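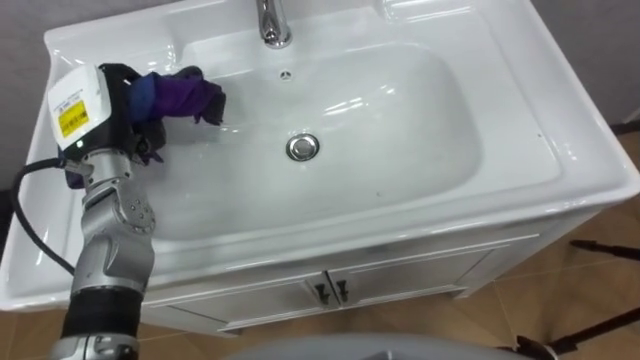

Socorro Ríos wrote that she would want to see the cleaning cycle run on a basin with dried toothpaste in it before paying for anything, and I agree with her. That was in reply to my first post in the August thread, now locked, so I am asking again with more detail.

15 December 2018, posted by tapwasher
Reading time: 3 minutes

We look after a small guest house in Skistinville and have been quoted for the Rilus washroom kit. It is a software and gripper package for an arm you already own or hire. The quote is 3275 for the kit plus 200 a month for support. The arm hire is separate and comes through Ondeo.

The sales sheet says the kit wipes a basin "to the overflow". It does not say what happens at the plughole. Our basins have the domed stopper that sits slightly proud of the bowl, and a cloth dragged over it tends to catch. I would like to know:

- whether the gripper holds an ordinary cloth or needs the Rilus pads
- whether it cleans behind the tap
- how it copes with a glossy white bowl, as I have read that reflections upset depth cameras

We have no technical staff. I can follow a manual.

Rengifo

Ordinary cloths work. I ran the kit for one season. Use a thin one, folded once. Thick terry towelling bunches up in the fingers and the wipe path ends up too high, so the middle of the cloth touches and the corners don't.

The stopper is a known weak point. In the default path the arm makes straight passes from left to right and the cloth snags on the rim of the stopper. There is a setting called "island" in which you mark a circle on the bowl and the arm goes round it. Set the circle slightly larger than the stopper. You then have a ring that is never wiped and must be done by hand.

Behind the tap: no. The gripper body is too wide to get between a normal tap and the wall. It will do the flat rim on either side if you extend the work area, but check that the cable has enough slack at full reach. Mine pulled tight at the far right corner and the arm stopped with a force error. Moving the base closer cured it.

On reflections, the kit does not rely on depth inside the bowl. You teach the shape once by touching the tool to the surface at a set of points. Allow a morning for the first basin. If all your basins are the same model you can copy the file, but the height must be taught again for each cabinet.

drainpipe_400

Too dear. Buy a sponge.

mdf_and_grout

Adding to Rengifo's answer. The support fee is optional after the first year, although the sheet hides this in the notes. Without it you lose the remote path correction, but the kit still runs.

Ask for the cloth pressure figure in writing. Ours came set very light and left specks on the bowl floor after every cycle. Raising it two steps helped. Raising it three made the arm chatter on the front lip.

Also ask who moves the arm between rooms. Ondeo charged us 166 for each visit when we wanted it shifted, and that was more than the cleaning had ever cost.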